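Katley Community Heat Group
Minutes, 22nd August
Taken by Morag Purves

The last minutes were agreed, with one correction: the village hall boiler is 35 years old. It had been recorded as 30, which flattered it.

Heat pump grant. Garico has sent a second quote for the hall. It is higher than the first and has fewer pages. Eustaquio Ventura will ask what happened to the radiators, which were on page four when there was a page four.
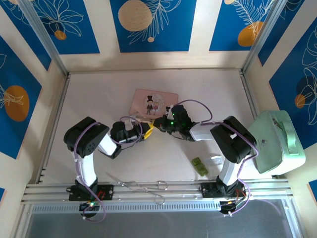

The grant form wants three quotes and closes in November. Lindemann has promised one and has been promising it since spring. Agreed to chase once more, politely, then try Wultora.

Shared heat network. Letters went to 100 homes on the lower road and 10 replied. Two wanted to know if we could do anything about the bins. The rest were in favour, provided the digging happens outside somebody else's house.
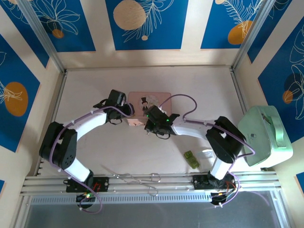

Eustaquio thought the letter was to blame, as it took a page and a half to reach the word 'heating'. He offered to write a shorter one. Morag, who wrote the first, said he was welcome to it - and this was minuted at her request.

Insulation. Loft visits carry on. The thermal camera is still on loan and its borrower is asked to remember having it.

Any other business. The hall was cold. Noted.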